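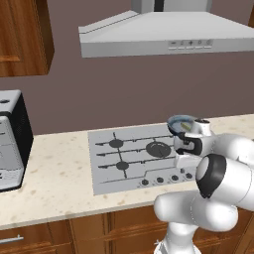
Fig. 4. Pan task in the simulator: gripper closed on the side of the pan, over the right of the hob.

4. Running the pan task

Drestberg Robotics Club set-up guide, revised 2021-04-18

Read section 3 first if the arm does not appear when the kitchen loads. The steps below assume the Jillwood controller is running and you have a team login.

4.1 Load the kitchen file and press Reset. Wait until the joint readings stop changing. On the older laptops this can take up to 20 seconds.

4.2 Set the gripper speed to Low. The Lévesque preset is said to be faster and just as safe. We have not seen any proof of the second part, so leave it off until your team has tested it.

4.3 Move the arm above the pan, lower it, and close the finger pads on the side. Stop when the grip reading goes steady.

4.4 Lift a little and hold. Check the tilt reading before you move sideways.

Note: The pan has something in it. If your run ends with the pan in the right place and the contents on the floor, the scoring script may still give you full marks. We reported this in February. Check the end position of both objects yourself and write it in the log.

4.5 Move to the target and lower until the contact light comes on. Open the gripper, back away and save the run.

4.6 Repeat 4.1 to 4.5 with a new start position each time. One good run is not a result – the Arnport rules ask for a success rate, and a rate needs the failures left in.

Caution: Do not copy these speeds to the real arm. The simulator's friction values are guesses, and a grip that holds on screen may well slip on the bench. Use the bench settings in section 6 and keep a hand on the stop button.

Known problem: The hob knobs can be selected in the object list. We have found no task that uses them, whatever the menu suggests.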